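Clearing the bench

The workbench at the Tetdale makers' shed is three metres of black top on a steel base, and for most of last winter you could not see any of it. Offcuts, jars of screws, two broken clamps and a kettle had all found a home there. In July the members agreed to strip it back and start again.

They began by taking everything off. Sorting came later, on the floor, and took 13 evenings. Anything without an obvious use went to the tip at Dirnthorpe. The jars stayed, but on a shelf behind the door.

What came back to the bench had to earn its space. Small parts now live in shallow white trays, bought from Ninness, a catering supplier that was closing down its warehouse and had 1000 of them to shift. The shed took a carton. They are flat, they wipe clean, and a dropped washer shows up in one straight away. Taller boxes hold whatever job is under way, so it can be lifted off in one go at the end of the night.

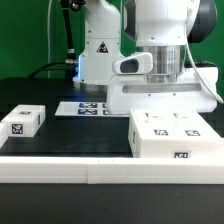

Colour matters more than you might expect. White on black is easy to read from across the room, and a plain backdrop behind the work keeps the eye on the job. Labels go on the things themselves. The old system, a line of masking tape along the bench edge, lasted 2 weeks before the tape curled and someone put a box down over it.

Cables are still a nuisance. Vaher, the hardware shop on the main road, sells a clip that screws in under the bench, and 3 of those have helped, but a lead left trailing over the top will catch a sleeve sooner or later. The rule is that leads run behind the work or hang clear of it - never across the front.

The kettle has its own table now, next to the sink.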